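This site uses cookies to remember your preferences and measure traffic. Accept all | Manage settings

Right, a few people asked how the budget for our two-arm setup is going, so here's the thread I promised Frøydis. Tea in hand. It's long – sorry!

We're a tiny team at Peltwood and we do grocery handling: bags, packets, shelves, all the fiddly stuff that comes after the till. We have one bench with a pair of arms on it and we want a second bench by November. So this is about what I'm putting on the spreadsheet and what I got wrong the first time.

First mistake: I budgeted for arms. Just arms! I had a lovely big number at the top of the sheet and then a line underneath that said "bits". Leif Sæther, who signs these things off, circled "bits" in red and wrote a question mark next to it. Fair enough, Leif.

"Bits" is now 26 lines long. Cables, clamps, a decent power strip, spare fingers, spare screws for the spare fingers, a crossbar, brackets for the brackets. None of it is exciting and all of it holds you up for a week when it's missing.

Cables deserve a post to themselves. Buy them longer than you measured. I measured with the arms parked, like an absolute beginner, and then somebody reached for the far corner and we found out how long the cable really needed to be. The new order has an extra metre on everything that moves.

Second thing: new or secondhand? We got a quote from Kodomgate for a refurbished pair and it was tempting, really tempting. Then Brayden Sandhu asked them how quickly they could ship a replacement wrist and the answer was 13 weeks. The new ones from Kvam cost more but they'll send parts in days. We can't have a bench sitting there for a whole season, so Kvam it is.

(If you've only got a small project and you can live with a long wait, the refurbished route might be great for you. Ask about wrists and grippers first, though. That's where ours wear out.)

Third thing, and I nearly forgot it again this year: things to pick up. Groceries! We get through roughly 200 quid of shopping a quarter and for ages it was going on my own card and coming back to me as "misc". It has its own line now, called Consumables, and Ylva is very pleased with the name.

Somebody replied asking why we don't just use wooden blocks. We did, at the start, and they're fine for checking that everything moves. But a block is the same shape every time you grab it and a bag of crisps isn't, and our whole job is the crisps. 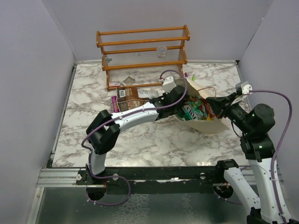
Back to the spreadsheet, then – the line I argued hardest for was a second arm per bench. Leif wanted one arm and a clamp, and on paper it's a big saving. But look at a job like unpacking. The paper bag is lying on its side with a snack packet spilling out of its mouth, and there's one gripper on the bag and the other arm coming in from the right. A clamp would have to know where the bag was going to be, and a paper bag goes wherever it fancies. So that's two arms on the order, and a little camera on top of each gripper, which I've also listed separately this time so they can't vanish into "bits".

Shelving was the cheap surprise. Hedvig priced up a posh adjustable system and then priced up a plain rack, and we've gone with the plain rack and kept the difference for spare fingers. No regrets so far.

What I still haven't pinned down: service cover. Kvam do a yearly plan and a pay-as-you-go one. Cokia, who look after our other kit, say they'd take the arms on too, but I can't get a straight price out of them. If you've had arms covered by a third party I'd love to hear what you paid, even a ballpark. DMs are open.

Also training time. I've put down 2 days per person for the new bench and Frøydis thinks that's mean. She's probably right, she did all the teaching last time and I was the slow one in the class.

Going to send the sheet to Leif after lunch. If "bits" comes back circled again I'm hiding in the stock cupboard. Will post the final list once it's approved, with the prices that I'm allowed to share.

Enjoying this? Sign up to our newsletter and get new threads in your inbox. Enter your email | Subscribe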